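Prekley Community Pantry: progress report to the Mevance Fund
September 24, 2025

We're really pleased with how the snack and drinks table has come along since our last report. The Vuvutley Road room opened for it in January, and the table now runs at two sessions a week. We have given out 575 snack bags so far, to 53 households, and people do stop to chat while they choose — something we'd hoped for when we applied.

Most of the grant has gone on food that keeps: crisps in tubes, biscuits, boxed goods and bottled water. We also bought wipe-clean storage crates from Quezada, and they've made putting things away so much quicker. Everything is sorted on the table first, on top of a checked cloth, then bagged.

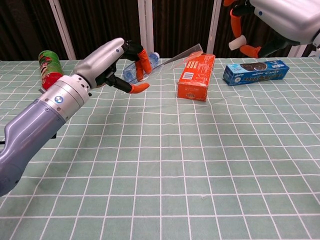 Bottled water goes faster than anything else, so we've moved a little money across from the boxed goods line to cover it. Biscuits are a close second, and families tell us the long packs are handy for sharing out over a few days. We'd like to offer more savoury things too, and two local shops have said they'll help with that.

Not all of it has been smooth. Deliveries came late on nine occasions, and we had to make up smaller bags each time. We now keep a reserve crate under the shelves — it's already been used twice and refilled.

Over the next few months we plan to add a low-sugar choice to every bag and put up a clearer list of ingredients by the door. Receipts and the updated budget are in the attached folder. Please do come and visit, we'd love to show you round!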